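Table clearing

Reading time: 3 min

Table clearing is the removal of dishes, utensils, food scraps and wrappers from a table after a meal or snack. It comes before dishwashing and the wiping of the tabletop. In homes it is usually done by hand in one or two trips to the kitchen. In cafeterias and other food service settings it is called bussing, and it often relies on carts, tubs or return racks.

Sorting

Most methods of clearing begin with sorting. Items on the table fall into groups according to where they go next: reusable dishes, trash, food that can be kept, and food waste for compost. Paper tissues and snack wrappers are commonly put together in one open container so that they do not end up among the dishes. Dry goods such as uncooked rice are kept apart from both, as loose grains are hard to pick out of other waste and can collect in a sink drain.

Trays

A tray gives each group a fixed place and limits the spread of crumbs. Trays with a raised rim hold small spills, and a textured surface helps keep plates and cups from sliding when the tray is carried. Dark trays show pale crumbs and rice clearly. Clear plastic containers are used for scraps and wrappers, as the contents can be checked from the side.
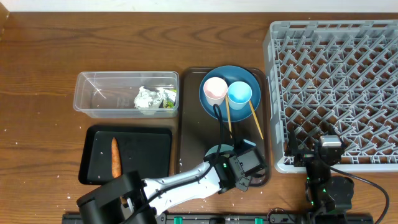
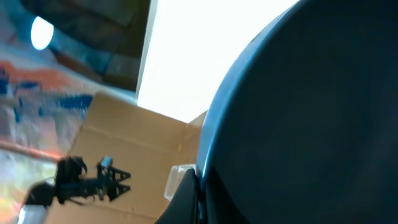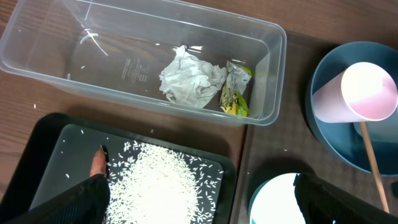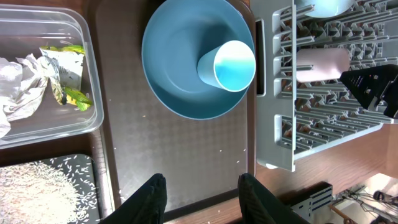 Stacking

Dishes are generally stacked with the widest pieces at the bottom. Cups are placed on a plate or in a bowl, and chopsticks are laid flat underneath or beside them. Tall stacks are avoided on trays that must be carried any distance. The Avton handbook for small dining rooms advises a limit of three layers, with light cups always on top.

Loose food

Rice, crumbs and other small particles are dealt with after the dishes have been lifted away. They may be swept toward the edge of the table into a tray, or gathered with a folded damp cloth. Wood with an open grain holds fine crumbs and is usually brushed along the grain before it is wiped.

Time and practice

A kitchen survey in Skalleston recorded 2858 household meals and found that clearing took an average of 17 minutes when it was left until the end of the evening. Households that used a separate scrap container finished sooner. In the Stoltau school meal program, children clear their own places, and one shared tray is set out for every table.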